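Keeping the old desktop going

January 5, 2022

I put off replacing my desktop for another year. The plan in April was to buy something new, and I got as far as a quote from the shop in Pranside. It came to $900 before a monitor, and the one I wanted was on back order anyway. I went home and made a list of what I use a computer for. Email, the household budget, a genealogy database, and a lot of scanned letters from my grandfather's side. None of that needs $900.

What had bothered me was the wait. Opening the letters folder took long enough that I'd go and put the kettle on. Kiran Thakur, who I used to work with at Tomar, told me to look at the drive before blaming everything else. It was the original hard drive and it was nearly full. I ordered a solid state drive and two sticks of memory, and the lot came to $207 with postage.

I kept notes as I went, mainly for my own use next time.

Back up first. I made two copies, one on an external drive and one on a drive that lives at my brother's place. It took most of an evening and I found a folder of scans I thought I'd lost in the last move.

Write down your licence keys. I had mine on a card in the filing cabinet. The accounting program still wanted a phone call, and the fellow on the line was helpful once I got through.

Check the memory type against the manual. I ordered the wrong sticks the first time – they looked the same in the photo and the notch was in a different spot. Return postage was on me.

Dell motherboard and processor, with the case open

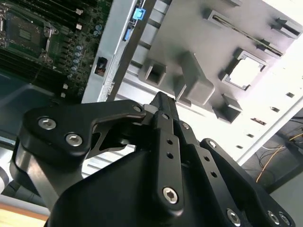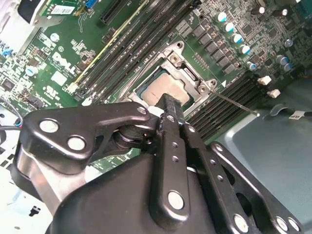

Cloning the old drive didn't work on the first go. It got most of the way through and stopped with a read error. Abhishek Ahuja from the Vultmont computer club suggested running a disk check overnight and trying again in the morning, and the second attempt finished without complaint. If it had failed again I would have done a clean install, and I half wish I had. There are programs on there I haven't opened in years.

Start-up is now quick enough that I don't leave the room. The letters folder opens straight away. The budget spreadsheet is no faster, but it was never slow.

The old drive is in a drawer with a label on it. I'll wipe it once I'm satisfied nothing is missing. The council depot at Nerkero takes electronics for recycling, and they'll have the old memory as well. They don't take printers anymore, so mine is still in the garage.

Next job is the letters themselves. I've scanned the first box and named the files by date, which seemed sensible until I reached the ones with no date on them. For now they're in their own folder, sorted by the colour of the ink. If anyone has a better system, leave a comment.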